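Gralent shared workshop, room 117
Monthly walk-through, January. Benches, floor, storage, exits
OK / FIX / WATCH, comments after each. Typed up fast between two other rooms, sorry for the shorthand

1. Bench tops

1.1 Surface condition, long butcher-block bench. OK. No splinters on the near edge, ran a rag down both long sides, no snags. Finish holding up.
1.2 Wobble. OK. Leaned on each corner. Feet tight.
1.3 Loose items on top. WATCH, see below.

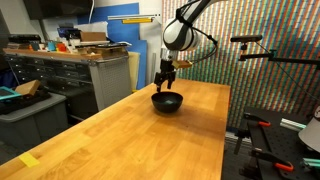
Loose items rule is the Plundik one, same as last month: only what's being used stays out, the rest goes back on the shelf at close. Long bench is close to right. Dark green bowl out, yellow sticky note lying flat down at the near corner, wood otherwise clear. Note should go on the board by the door, not on the bench, they get wiped off with the crumbs and then we've lost whatever it said. Bowl fine if in use, shelf if not.

1.4 Oil / wax. Due. Flinetti hard wax, one thin coat, 6 hours before anything heavy goes back on. Book the room out first.

2. Small parts

2.1 Blocks and cubes back in bin at close. WATCH. Bin count sheet says 64, count did not match, recount before you order more from Varghese.
2.2 Bin lid. FIX. Hinge cracked, tape is not a repair.

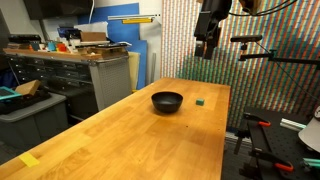 2.3 Labels on bins. OK, two faded, reprint when somebody has the label maker.
2.4 Bowls, chips or cracks at rim. OK. Run a finger round, anything rough goes in the trash.

3. Floor and walkways

3.1 Clear path to both exits. OK at time of check. Gets tight when there's a group in, keep bags under the coat hooks please.
3.2 Cables across walkway. WATCH. Cover strip by the east door lifting at one end, pressed it down, will lift agian. Needs new tape.
3.3 Hand tools put away. FIX. Everything with a handle goes in a drawer at close, no exceptions for "back in five minutes."

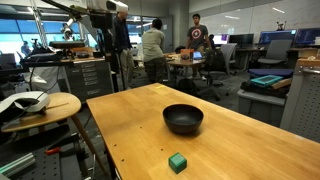 3.4 Drawers shut. OK. Second one down sticks, lift and push.
3.5 Stools stacked. OK.
3.6 Extinguisher 115. Pin in, gauge in green, tag initialed. OK.
3.7 First aid box. FIX. Out of small bandages, eye wash in date.

4. Fixing points

4.1 Drilled holes in tops, edges smooth. OK. Bit of sawdust packed in, vacuumed.
4.2 Bolts left standing proud. None found. OK

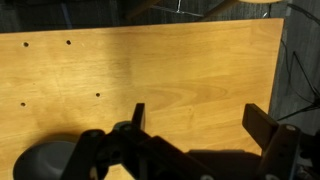 4.3 New holes need a yes from the office first. Two requests in the tray, neither answered yet, so no drilling.
4.4 Carpet edge next to bench. WATCH. Fraying a little, trim dont pull.

Open from this visit: bin lid, bandages, cover strip tape, drawer runner, wax date. Re-check 2.1 and 3.3 next walk-through, both were on the last sheet too.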